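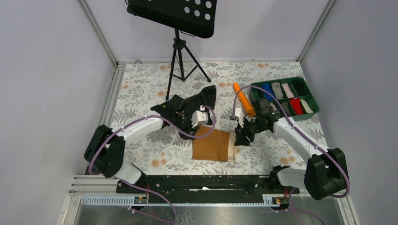

Printed tablecloths and bimanual policies, does the background matter?

fernwehbot
Posted November 10, 2021

Okay so I finally have numbers and I want you all to poke holes in them. Same two arms, same sock sorting task (pick from the table, fold, into a cell of the tray). I collected 3000 demos on the fern-and-flowers cloth and threw out the ones where a grasp got dropped and never recovered, which left me with 2287. Trained one policy on those. Then I trained a second one on the same number of demos over a plain gray mat.

The floral policy loses a little on the plain mat, but the plain policy falls apart completely on the floral cloth. It goes for the orange flowers! It closes on a printed flower, lifts nothing, and tries again in the same spot. I ran 336 evaluation rollouts split evenly over the four combinations and the gap is way bigger than anything I'd blame on seeds.

My takeaway is that a busy background during collection is cheap augmentation and we should all be doing it.

tendon_slack
Nice, but how many seeds?

fernwehbot
2 per condition. I know, I know. Training takes most of a week on our box.

gripforce
I don't buy the takeaway. You have one pattern. All you've shown is that a policy trained on ferns works on ferns and that plain mats are easy. Try the floral policy on stripes or plaid and then come back. We did something like this at Trernine with towels and the policy had pretty much memorized the print, it was using it to figure out where it was on the table.

fernwehbot
Hmm, the cloth gets pulled around and re-laid between sessions though, so I don't see how it could use it as a map. Fair point on one pattern.

gripforce
Re-laid by hand in the same orientation, I bet. Rotate it 90 degrees and see.

Radosław Bielecka
I'm with gripforce on the wording, but I think the flower result is interesting all by itself. Do you have wrist camera crops from the failures? If the wrist view is enough to see there's no sock there and it closes anyway, then the policy is mostly listening to the overhead camera. Try dropping the overhead view at random during training. I got more out of that than out of any background trick on the Clurkia benchmark.

tendon_slack
+1 to camera dropout. Also, what about black socks? Ours were miserable on a dark mat.

fernwehbot
Black ones are fine on the floral, it's such a pale cloth. Tan is worse for me, it crushes it sometimes. Going to rotate the cloth tomorrow and queue up a dropout run after that. I'll post the plaid numbers in December if I can find a plaid tablecloth that fits.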